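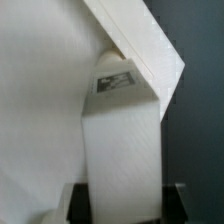 The wrist camera's view, with a white carton-like object between the curved finger and the plate.

I have a soft spot for milk cartons. They look like the easiest thing in the world to pick up, and they make gripper designers miserable. The walls give when you squeeze them, the sloped top gives you nothing flat to push against, and the weight moves around every time you tilt one. So when Alper Şimşekoğlu invited me to spend a couple of days at his workshop in Cuadros, trying one gripper against another, I packed a bag of groceries along with my laptop.

Alper builds the Cluston, a gripper with one big curved finger on one side and a flat plate on the other. He prints his parts himself and can have a new finger on the arm by lunch if he starts early (he does not always start early). The other contender was the Prondon, a straightforward parallel-jaw model with rubber pads, the kind you've seen on a hundred factory tours. We ran both on the same arm, with the same little camera at the wrist and the same controller, so I couldn't blame anything else when my picks went badly.

And boy, did they go badly at first! I'd set the Prondon's closing force by feel, and by feel I mean I crushed the first carton. Alper handed me a towel and didn't say a word. Once we turned the force down it held fine on the straight sides, but if the arm came in a little high, the pads landed on the slope and slid right off.

The Cluston was fussier to line up and much more forgiving once it closed. The curve meets the carton's side, the plate comes in over the top corner, and you get a hold in two directions at once. After 200 picks with each, the Cluston had dropped 2 cartons. The Prondon managed 149 clean picks, which Alper was too polite to enjoy out loud.

My gripe is the camera. That close in, the curved finger takes up a huge part of the view and it's never in focus, and small print on a label is a blur. Alper wants to trim the finger. I'd move the camera — he says that means a new bracket and new cables, and we went back and forth on it all through dinner.

He's also testing how long the printed parts last. His current finger design went onto a test rig in June and got through some 4,000 closes before the tip started to wear. The replacement took one evening to print. The Prondon's pads would surely outlast that, and if I were packing the same box all day long I'd probably still buy it. For a mixed bag of groceries I'd take the Cluston, and I've already asked to borrow one for the winter.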